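Ticket 478 — Bite alarm drops sync with receiver after line pull
Product: Adell wireless bite alarm, three-rod set with receiver
Reported by: Ildikó Kelemen
Handled by: Ilona Deák, Cukilness tackle support
Status: open, waiting on parts

## Problem as reported

Customer fishes a carp water at Fuvulside, mostly overnight sessions. The left-hand alarm sounds at the rod but the receiver in the bivvy stays silent. The other two heads work normally. Fault began in June. It shows up after the first strong run and clears if the head is switched off and on again. Batteries were replaced before the ticket was opened.

## Setup

- Heads on a fixed buzz bar, stainless bank sticks
- Receiver hung from the bivvy pole on its lanyard
- Braided main line, 3 oz leads, bobbins on short chains
- Sensitivity at 4 on all heads, volume at 2
- Snag ears fitted to the left head only

## Log

**Entry 1.** Asked customer to swap the left and middle heads on the bar without changing any settings. Fault followed the head. Position on the bar and distance to the bivvy ruled out.

**Entry 2.** Asked for a full re-pair: hold the receiver button until the LED goes solid, switch on each head in turn, pull line over the roller once per head. All three paired. Fault returned the same night at 2:40 a.m. on a run that took line for several seconds. Head LED latched. No tone or light on receiver.

**Entry 3.** Asked customer to remove the snag ears and repeat with a slow pull and a fast pull. Slow pull: receiver sounds. Fast pull: receiver sounds, then nothing on any later pull. Snag ears make no difference.

**Entry 4.** Asked for battery voltage under load. Customer has a meter. Reading is normal at rest and dips sharply on the left head when the speaker fires. The other two heads barely move. Suspect the spring contact in the battery bay or a cracked joint on the speaker lead.

**Entry 5.** Customer cleaned the contact with a fiberglass pen and bent the spring out slightly. Held for one session, failed on the next. Volume turned down to zero: no failure in 5 fast pulls. Volume back to 2: failed on the second pull. This fits a supply dip resetting the radio side while the sounder keeps running.

**Entry 6.** Head received at the bench. Opened the case. Seal is intact with no corrosion on the board. Negative contact is loose where it meets the board and moves under a fingernail. Reflowed the joint and ran the roller off a drill at low speed. Receiver stayed linked through the first set of pulls, then dropped once. Better, but still outside what we would send back.

Attachments on this ticket:
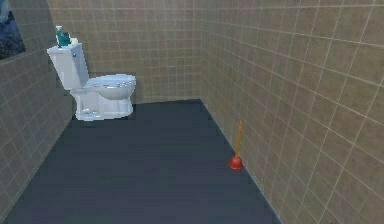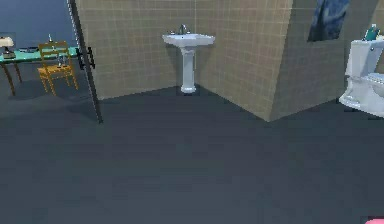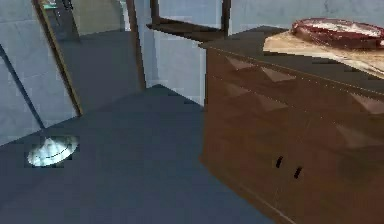
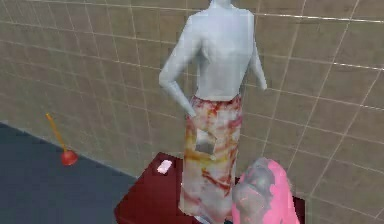 **Entry 7.** Replaced the negative contact with one from a scrap head and bridged the track with a short wire. No dropouts on the drill test at volume 2 or at full volume. Voltage dip is now in line with a known good head. I don't want to return it on a used contact, so a new battery tray is on order from Szűcs. The tray comes with both contacts fitted.

## Advice given to customer in the meantime

Fish the two good heads. If a third rod is needed, use any standalone alarm with its volume up and place that rod nearest the bivvy. Don't pair a different model of head to the Adell receiver. It may accept the pairing and then drop one of the originals from memory.

Take the batteries out of all heads between trips. The bay lid puts steady pressure on the spring, and a long spell in a hot car boot — sorry, trunk — won't help a joint that is already weak.

## Outstanding

- Fit new battery tray, repeat drill test
- Check the other two heads for contact movement if customer is willing to send them
- Ask whether all three heads came from the same box. Customer thinks the left one was bought later
- Return by tracked post, with the snag ears in the same bag

Reply from Ildikó: will send the other two after the next session, wants them back before the club match.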